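Tischplatte ölen, ohne dass sie klebt

Ich habe in meinem Leben schon so manche Tischplatte verhunzt, und fast immer lag es am Öl. Zu viel davon, zu lange gewartet, und dann hatte ich wochenlang eine Oberfläche, an der jeder Ellbogen hängen blieb. Inzwischen klappt es ganz gut, und weil mich Hạnh Ngô neulich wieder danach gefragt hat, schreibe ich es jetzt mal auf.

Ihr braucht Hartöl (ich nehme das von Clillska), Schleifpapier in 120 und 180, ein paar fusselfreie Lappen und einen weißen Pad. Bei mir waren es zusammen 89 Euro, aber da ist noch reichlich Öl übrig.
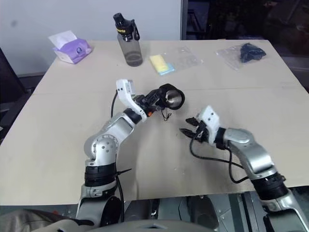 Zuletzt geändert: 12. Juli 2020

Zuerst wird geschliffen, immer in Faserrichtung. Mit 120 anfangen, bis der alte Belag runter ist, dann mit 180 hinterher. Feiner müsst ihr nicht werden, sonst zieht das Öl schlecht ein. Danach den Staub absaugen und mit einem leicht feuchten Tuch drüber. Die Fasern stellen sich dabei auf - also trocknen lassen und noch einmal ganz leicht mit 180 drübergehen. Ich hab den Schritt früher gern ausgelassen und mich dann gewundert, warum sich alles so rau anfühlt!

Jetzt das Öl dünn auftragen, wirklich dünn. Lappen tränken, ausdrücken, in langen Bahnen über die Platte. Nach ungefähr 30 Minuten nehmt ihr alles ab, was noch glänzt, und zwar gründlich. Genau an der Stelle bin ich früher immer zu faul gewesen. 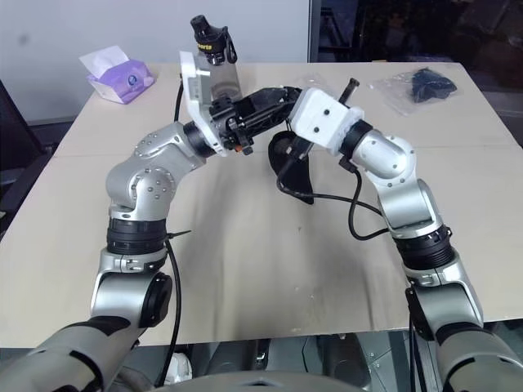 Beim zweiten Auftrag reicht viel weniger Öl, etwa halb so viel wie beim ersten. Arbeitet es mit dem Pad ein, kleine Kreise, wenig Druck. Bei hellem Holz würde ich vorher an der Unterseite testen, denn das Öl feuert an. So ein Beige wie auf der Tischplatte im Foto kann danach deutlich gelber wirken (wer das nicht mag, nimmt ein weiß pigmentiertes Öl). Kanten und Stirnholz saugen mehr, da ruhig nachlegen.

Dann 6 Tage nichts Nasses draufstellen. Die Lappen bitte nass machen und draußen flach ausgebreitet trocknen lassen, die können sich sonst selbst entzünden. Ich hänge meine über den Zaun.

Im November öle ich meistens nach, nur eine dünne Schicht, ohne Schleifen. Hường Ninh nimmt dafür das Pflegeöl von Dreter und ist zufrieden, ich hab es selbst noch nicht probiert.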